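4.2 Setting up and looking after the simulated gripper cell
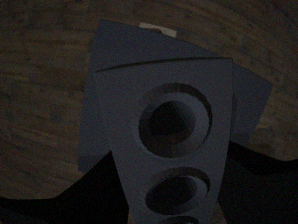

Fraser Hirnero
Robot Cell Upkeep Group, Ultudby
Posted 12 December 2024

Figure 1. Rendered view at the gripper in the Brerkunis cell, under the dim lighting preset. The front plate carries stepped circular recesses along its center line; the wider panel of the gripper assembly lies behind it, over the wood-grain surface.

We would like to spend a little time in this section on the cell itself, since so much of what follows depends on it being in good order, and since readers who have tried to keep a simulated cell healthy over many months will know how much patient work goes into it. The Brerkunis cell consists of one arm, one gripper, one table and one camera that looks along the gripper toward the work surface. We have kept it that small on purpose. With so few parts we can check all of them before every long batch of runs, and when something drifts we have a fair chance of finding it the same afternoon.

The gripper model came to us as a single mesh, and our first job was to take it apart into pieces that could be fixed separately. The front plate and the panel behind it (Figure 1) are now two bodies joined by a fixed link. This may sound like a fussy thing to do for two parts that never move against each other, but it has paid us back many times over. In the single mesh, any change to the shape of the plate meant exporting the whole gripper again, and each new export brought its own small surprises: a flipped surface, a missing edge, an origin that had wandered off by a few millimeters. Now we export the plate alone and leave everything behind it untouched.

The recesses in the front plate deserve a word of their own. Each has a rim that steps down to a darker center, and in the largest one a flat ledge runs around the inner hole. We use that ledge as our reference for the camera pose. Its ring shape fits nicely with an ellipse, its center can be found even when the light is poor, and it belongs to the same rigid body as the part we care about most. Before a batch begins, a short script draws the view, fits the ellipse, and compares its center with a stored value. If the two differ by more than 2 pixels the batch does not start, and whoever is on duty gets a message with both values in it. We were tempted early on to use the outer rim, which is bigger and would seem the easier target, but the slope of the rim picks up light unevenly on its lower and right sides, and under the dimmer presets the fit was pulled toward the brighter edge. The ledge gave us far less trouble.

Lighting was the part of the setup that took the longest, and we are happy to pass on what we learned. The cell has 5 presets, from full overhead light down to the very dim one used for Figure 1. In the dimmest preset the recesses go nearly black in the middle and large shadows cover the lower part of the view on both sides of the plate. Our first instinct was to brighten things until every surface could be read comfortably. We later went back to the darker version, as a controller that has only ever been shown a well-lit table is a rather fragile thing, and we wanted the hard conditions to be part of ordinary work from the beginning. The pose check is therefore run under the dimmest preset as well as the brightest, and both have to pass.

The table surface uses a brown wood texture with long, slightly curved streaks of grain. We mention it because it caused the one fault that cost us a full week in December. After an update of the rendering package the texture was being loaded at a lower resolution than before. The arm moved as it should, the contact forces were fine, and every check on the gripper came back clean, but the success rate had slipped and we could not see why. The answer lay in the background all along. We now store a small patch of the rendered table next to the stored gripper values and compare the two each time the package is updated, and we would warmly recommend the same habit to anyone whose controller works from images.

Routine care of the cell follows a fixed order. Every 1000 episodes the simulator is closed and started fresh, which clears a slow growth in memory use that we have never fully traced. After the restart the joint zeros are read back, the pose check is run, and the gripper is opened and closed on an empty grasp so that the finger travel can be compared with the log. Only then does the batch go on. The results reported in the next section come from 3489 episodes collected this way, all with the same gripper files and the same table texture.

Repairs to the model are written down in a plain text log kept in the same folder as the meshes. Each entry gives the part that was changed, the reason, and the check that was run afterward. We tried a more elaborate system for a while and found that people put off filling it in. The plain log gets used, and when two of us disagreed over which version of the rear panel had been in place for an earlier batch, we were able to settle it in a few minutes by reading back through the entries and loading the older mesh alongside the current one.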